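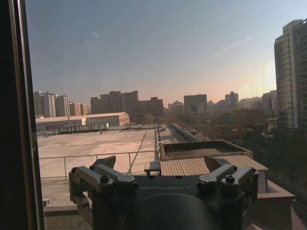

One reader in the Pollier building asked whether the flat roofs on the lower blocks need anything done before winter if they aren't leaking. Yes, they do, and most of it is cheap.

Concrete roofs fail first at the seams and the edges. A seam that has hardened over summer will open when the slab shrinks in the cold, and water can travel a long way under the surface before it shows on a ceiling. At Dundar the July inspection found one lifted joint. The repair took 60 minutes and a single cartridge of sealant.

Drains come next. Lift the grate, clear the bowl and pour in a bucket of water. If it backs up, report it – don't push a rod down, as the older elbows at Cervantes have already been cracked that way.

Railings should be checked by hand at the foot of each post, where rust starts under the paint. Timber canopies need a look at the fixings and a coat of oil if the boards have gone grey. The oil we stock is Jollum exterior, clear, and one tin covers 200 square feet.

Roof access is by key from the ground floor office. Sign the key out and back in the same day. Inspection sheets for all three buildings are due by 28th October, and late sheets go into the spring round.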